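4.2 Seasonal drift in household sourdough starters

What surprised us most in the Broketska kitchens was how quickly a starter picks up the habits of its home. We collected 588 samples from 20 households over one baking year, and by June the jars that had all begun from the same Vasiliauskas rye culture no longer smelled, rose or tasted alike. Some had turned sharp and vinegary, others stayed mild and almost milky — and the bakers could tell their own jar with their eyes closed!

Feeding rhythm explained much of this spread. Households that fed once a day kept a fairly steady rise time, while those that fed only before baking saw long, slow rises after each rest in the refrigerator. Flour mattered too, though less than we had guessed. Each feeding used 200 g of flour and 200 g of water, so the differences seen here can't be put down to the ratio.

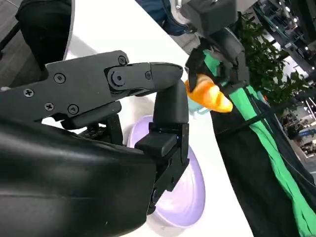
Figure 3. Close view of a black finger, with screws along its side plates and a round pivot joint.

Room temperature was the harder part to pin down. The older houses in Flukatberg have thick walls and cool pantries, and starters kept there peaked roughly two hours later than those on kitchen counters. We were delighted to find that the bakers had already worked this out for themselves. Several keep a summer shelf and a winter shelf, and move the jar when the dough starts to feel "too loose" (a phrase we heard again and again).

The sour notes followed a similar pattern. Strazds, who ran the tasting panel at Retport, scored the pantry loaves as sharper in winter and rounder in early summer. The full scores are given in Table 5, with the two households that changed flour partway through listed separately.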